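Subject: Re: [handheld-practice] Draft 5 of the station rules, comments please
Date: Jun 2, 2020

Hi all,

Quick one between sessions, sorry for the terse style. Replying to the Widico comments inline, then a few things we want changed before draft 5 goes out for sign-off.

> Section 3 says the operator "shall begin each take with both
> grippers open and clear of the object". We think this is too loose.
> What does clear mean? Our people start with the fingers almost
> touching and call it clear. Also, does the tray count as part of
> the object or part of the table? Kurnus treats it as table, we
> treat it as object, so our logs don't match.

Agree it's loose. At our stations open means fully open, both hands, fingers facing in toward the middle of the board. One hand can be nearer the work than the other, fine, but neither one touching anything till the start call. Phone case and tray job, same rule. 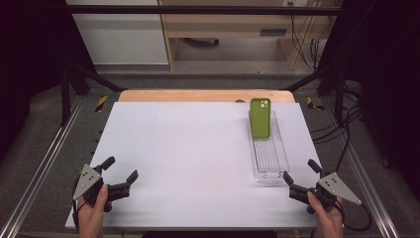 On the tray question — we log it as object. It can slide, it can get knocked, so it gets its own line in the sheet same as the case does. If Kurnus want to keep it as table then they need to fix it down and say so in the header. Either is ok by me, but the rule has to pick one per task and stick with it.

> Cable routing (section 4). "Cables shall not cross the work
> surface." Does off the side of the board count? And who checks?

Off the side is fine. Across the middle is not. Operator checks, before every take, not once a shift. We had 29 takes thrown out in October over a cable that dragged a part and it was only spotted at review. Would rather not do that again.

Other stuff, no particular order:

Clear plastic. The draft says nothing on transparent parts and it should. Telow's tray has a ribbed bottom and you get glare spots off the ribs. Proposal: allow it, note "transparent" in the header, don't re-angle the lights halfway thru a batch. If you move a light that's a new batch number.

Wrist view check. Section 6 asks for the overview only. Please add a look through each gripper's own camera before take one. Both fingers in view, object between them or at least reachable. Takes five seconds.

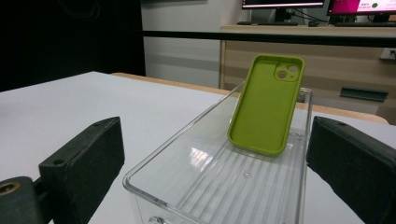
Monitors. Verhoeven's version bans any lit screen in the background, ours doesn't. My vote is "no readable personal or customer info on any screen in view" and leave it there. A full ban means moving half the desks in our place and I can't see what it buys us.

Finger pads. Draft says inspect "regularly". Useless word. We look at them every 13 takes and swap if the surface is torn or coming away. Happy with another number if somebody has a better one, just want a number.

Start pose of the case. If it's propped up in the tray, write "propped", and which way the back faces. "In tray" on its own covers too much, we've had flat and propped mixed under the same task ID and sorting that out afterwards was misery.

> Can we drop the appendix on floor markings?

No, keep it pls. Shorten it if you like.

Will send marked-up text for 3, 4 and 6 tonight. If Kurnus could answer on the tray thing before then I'll put your wording in, otherwise it goes in as object and you can shout at me on the next call.

Back to the bench.

—
Stations & procedures, Telow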